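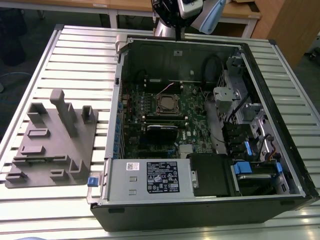 Review: the Telten bench arm kit, after 3 months on computer repairs

I run a small repair counter at Haddad, and people ask me every week if a robot can already do my job. So I want to write what I found with the Telten kit, because most reviews I read before buying were made with coloured blocks and plastic cups. My question was more ordinary. Can a machine do a shop-floor chore, such as changing the processor in an old office computer?

The price was 3440 dollars with the gripper and the wrist unit. The software is from Wista and you pay 300 more for the first year. Setup took me two evenings. The manual is clear, but the cable chapter is poor and I had to read it three times.

The good part first. The arm is patient. It goes down into an open case slowly and it comes back to the same spot each time, also at the end of a long afternoon. For moving a part from one tray to another, I would trust it today. My back is thankful.
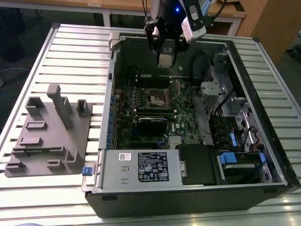 Page last changed: April, 4:15 pm

A processor is a different kind of work. On this type of Dell board the metal frame of the socket must be lifted, and then the part must go in flat and with the correct corner. A person feels with the fingertips when something is not right. The kit has only a weak sense of force, and if the part is a little bit turned, it will continue to push until the limit stops it. I set this limit very low, and I advise you to do the same before you try with a board you care about.

Loose cables are the second trouble. In a real case they are never in the same place twice, and the Wista planner treats them like they are not there. I tie them back by hand before each run -- a human chore to help the machine with its chore.

I also tried the Plerkus gripper of my neighbour shop for a few days. It is stronger, but the fingers are too wide for the inside of a computer.
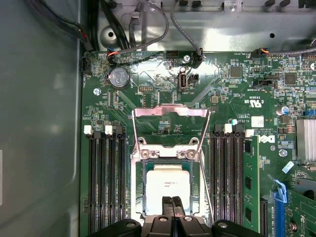 The textured pads on the Telten fingers hold small parts well, and replacement pads are easy to get. Closing the socket frame is still my job. I tried to teach this step many times and I was not satisfied, so I stopped.

At home I would not buy it. It cannot fold a towel, and it needs a solid table and good light. For a shop with many identical machines to open, it can be worth the money if one person stays beside it. I give it 3 stars from five, and I will write again when the new planner comes out.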